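Ustik Reuse Project – progress report to the fund, February

Intake is up again. We took in 194 desktop computers this period and passed 59 on to households. The first number looks good in a chart. I would ask the fund to look harder at the second.

Kumix, our tracking software, reports 2,439 "positive outcomes" to date. I don't trust that figure. It logs an outcome each time a record is opened and saved, so one computer can score several times before it leaves the shelf.

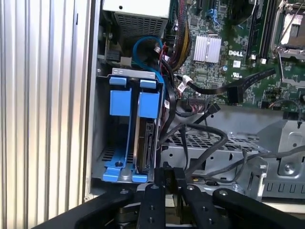 The Rusari drop-off point is busy on Saturday mornings and close to dead otherwise. We were told longer hours would fix this. They haven't, and the extra rent is real money.

Paracha was meant to handle home delivery at a lower cost. So far the bills are over 2 times the quote, and the reason given each time is fuel. I have asked for mileage sheets and am still waiting.

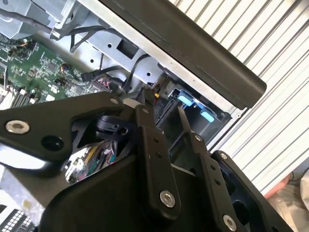

Inside an open desktop computer case.

The survey of families is the weakest part of this report. Most forms came back with every box ticked "very satisfied," which tells me the form is too long – people want to be done with it. I would not quote it to your board.

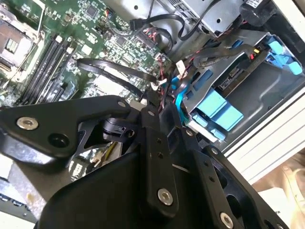
Spending and next steps

Parts are under budget. Rent and delivery are not. I propose closing Rusari on weekdays and moving that money to phone help, which families do ask for.
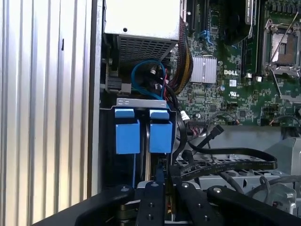 The Kumix contract renews soon. Unless the count is fixed first, I recommend we let it lapse and go back to a plain spreadsheet. Please let us know before the next payment is due.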